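Über uns

Proreck ist ein Betrieb für Reparatur und Wartung von gewerblichen Kaffeemaschinen und Mühlen. Wir arbeiten für Cafés, Kantinen, Bäckereien und kleinere Hotels. Gegründet wurde die Firma von Tín Diệp und Phúc Từ, die beide vorher im Kundendienst eines größeren Händlers angestellt waren und dort Siebträgermaschinen betreut haben.

Wie es angefangen hat

Die erste Werkstatt war ein Lagerraum hinter dem Café Mạch. Der Wirt hatte zwei defekte Maschinen im Keller stehen und brauchte mindestens eine davon zurück. Tín Diệp hat sie zerlegt, entkalkt und mit neuen Dichtungen versehen. Aus der zweiten wurden Ersatzteile. Die Miete für den Lagerraum haben wir im ersten Jahr zum Teil mit Wartungsarbeiten bezahlt.

Danach kamen Anfragen aus der Nachbarschaft, zuerst von der Bäckerei gegenüber, dann von der Kantine Dosa, die bis heute Kunde ist. Dort stehen eine zweigruppige Maschine und drei Mühlen, die wir im festen Turnus warten. Im März des darauffolgenden Jahres sind wir in die heutigen Räume im Gewerbehof umgezogen. Sie umfassen 300 Quadratmeter, verteilt auf Annahme, Werkstatt, Prüfraum und Ersatzteillager.

Was wir machen

Der größte Teil unserer Arbeit ist Wartung. Dazu gehören das Entkalken der Kessel, der Tausch von Brühgruppendichtungen und Duschsieben, die Kontrolle von Sicherheitsventil und Pressostat, das Einstellen des Pumpendrucks und die Prüfung der elektrischen Anschlüsse. Bei Mühlen tauschen wir Mahlscheiben, reinigen den Auswurf und stellen die Dosierung neu ein.

Daneben reparieren wir Maschinen, die ausgefallen sind. Häufige Ursachen sind verkalkte Durchflussmesser, defekte Magnetventile und durchgebrannte Heizelemente. Bei älteren Geräten kommt es vor, dass der Hersteller ein Teil nicht mehr liefert. In solchen Fällen suchen wir im eigenen Bestand oder bauen das Teil nach, soweit das zulässig ist. Druckführende Bauteile bauen wir grundsätzlich nicht nach.

Unser Lager umfasst derzeit 3351 verschiedene Ersatzteile. Ein guter Teil davon stammt aus Maschinen, die sich nicht mehr lohnten und die wir ausgeschlachtet haben. Gebrauchte Teile werden gereinigt, geprüft und auf der Rechnung als gebraucht ausgewiesen.

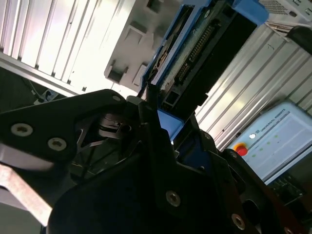

Eine Reparatur läuft bei uns immer gleich ab. Nach der Annahme wird das Gerät geöffnet und der Fehler eingegrenzt. Der Kunde bekommt einen Kostenvoranschlag, in dem Arbeitszeit und Material getrennt stehen. Erst nach der Freigabe bestellen wir Teile. Vor der Rückgabe läuft jede Maschine im Prüfraum unter Betriebsdruck, und das Protokoll geht mit der Rechnung an den Kunden. Wird ein Voranschlag abgelehnt, berechnen wir nur die Fehlersuche.

Ristatine – unser Aufbereitungsprogramm

Unter dem Namen Ristatine verkaufen wir gebrauchte Siebträgermaschinen, die wir vollständig überholt haben. Die Maschinen kommen aus Geschäftsaufgaben oder werden bei uns in Zahlung gegeben. Jede wird bis auf den Rahmen zerlegt. Kessel und Leitungen werden entkalkt, alle Dichtungen erneuert, Kabel mit brüchiger Isolierung ersetzt. Verkleidungsteile lassen wir bei Bedarf neu pulvern, das übernimmt ein Betrieb im selben Gewerbehof.

Ristatine-Maschinen haben ein Jahr Gewährleistung, auch für gewerbliche Käufer. Wir geben keine Maschine ab, für die wir nicht mindestens einen Satz der üblichen Verschleißteile vorrätig haben. Deshalb ist die Auswahl manchmal klein. Vollautomaten nehmen wir in das Programm nicht auf.

Wer hier arbeitet

Tín Diệp leitet die Werkstatt und ist für die Ausbildung zuständig. Phúc Từ kümmert sich um Außendienst, Wartungsverträge und Einkauf. Im Außendienst sind wir mit 2 Fahrzeugen unterwegs. Wer einen Wartungsvertrag hat, erreicht uns morgens ab 6 Uhr, weil die meisten Ausfälle beim Aufheizen bemerkt werden.

Wir bilden im Bereich Elektronik für Geräte und Systeme aus. Auszubildende beginnen in der Werkstatt mit Mühlen und fahren ab dem zweiten Lehrjahr mit zu Kunden. Praktika für Schülerinnen und Schüler sind möglich, eine kurze Anfrage per E-Mail reicht.

Wasser und Kalk

Viele Reparaturen ließen sich mit einem passenden Wasserfilter vermeiden. Wir messen bei jedem neuen Kunden die Karbonathärte vor Ort und legen danach Filtergröße und Wechselintervall fest. Die Messung ist bei Abschluss eines Wartungsvertrags enthalten. Filterkartuschen liefern wir mit, der Wechsel kann nach einer kurzen Einweisung auch vom Personal gemacht werden.

Einzugsgebiet und Annahme

Wartungsverträge schließen wir im Stadtgebiet und im angrenzenden Landkreis ab. Geräte von weiter her nehmen wir nach Absprache per Spedition an. Bitte vorher Kessel und Wassertank entleeren und die Siebträger getrennt verpacken – lose Siebträger beschädigen beim Transport regelmäßig die Verkleidung.

Haushaltsgeräte reparieren wir nur, wenn es sich um Siebträgermaschinen mit Metallkessel handelt. Die Annahme ist werktags von 8 bis 16 Uhr besetzt. Der Eingang liegt auf der Hofseite, zum Ausladen kann direkt vor dem Rolltor gehalten werden.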